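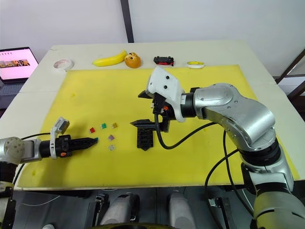

The task of our project was to build a working register of IT equipment for Flundemari, a printing company in Sterkow, and to connect this register with the incident tickets of its service desk. In the literature such a register is called a configuration management database, and the first question in every textbook is how deep it should go. A server is a record, this is clear. But a power supply inside the server, or one cable? A tiny teal fuse is easy to find with the eyes when there is a big yellow mat under it, but in a database it has no color and no size, and it takes the same one row as a server does. We therefore decided early on a rule: an item gets its own record only if a ticket can be opened for it. Fuses, cables and keyboards stayed outside and are treated as consumables.

1. Starting situation

Before the project the company had two sources of information. The first was a spreadsheet, kept by the IT department, with 400 rows. The second was Jitix, the ticket system, where the person who opens a ticket writes the name of the device in a free text field. The same printer could appear there under three or four names, for example with the room number, with the model or only as "printer upstairs". It was not possible to ask the system which device had the most incidents, and the monthly report for the management was made by hand.

The IT department asked us for three results: a cleaned register, a link from each new ticket to a record in the register, and a simple dashboard. Changes in the network were not part of the project.

2. Discovery

We used Zein, a discovery tool for which the company already had a license. It scans the network ranges which are given to it and returns the address, the operating system and, when the login is allowed, also the installed software. The first scan was made during the working day and we had to stop it, as the label printers in the dispatch hall printed empty labels when their ports were tested. After this we excluded the printer range and scanned at night only. The printers were entered manually.

After the comparison of the scan with the spreadsheet, 314 records stayed in the register. Most of the removed rows were devices which had been replaced, but the old row was never deleted. There was also a smaller group of duplicates, where one laptop was listed once under its old user and once under the new one. The scan also found 8 devices which were in no list. Seven of them were network switches under desks. One was a test server, which was running without updates, and the department switched it off in the same week.

3. Connection with the tickets

In Jitix we replaced the free text field with a selection list which reads from the register. The service desk did not like the first version. The list was long, it was sorted by the inventory number, and during a phone call there is no time to scroll. In the second version the list shows at first only the devices of the caller and of the caller's room, and the full list comes after one more click. We also left the option "device not known". We wanted to remove it at the beginning, but then the staff would choose any device only to be able to save the ticket, and the data would be worse than before.

To test the reports we took 200 closed tickets and assigned them to the records by hand. This work was slow and we underestimated it in our plan. For some tickets the device could not be recognized any more, and we marked them so and did not guess.

4. Dashboard

The dashboard has one page. It shows open tickets by age, devices with repeated incidents, and records which were not seen by a scan in the last month. We consider the last list the most useful one for the daily work, although it was not in the original request. A planned fourth chart, with the cost per device, was not made, as the purchase prices are kept in the accounting system and we did not get access to it in time.

5. Open points

The register will become old again if the process for changes is not followed. We wrote a short procedure of one page for new, moved and retired devices, and it is valid from January. The rule from the beginning of this report has one weak place, the docking stations. They receive tickets, but they have no network address, so the scan cannot confirm them. For the moment they are recorded together with the laptop.

The report was submitted on Tuesday, December 8, 2020.

Related reports
Backup testing in a small office network
Naming rules for servers and workstations
Service catalog for a school IT department
Comparison of alert settings in three monitoring tools
Escalation times at a two-level service desk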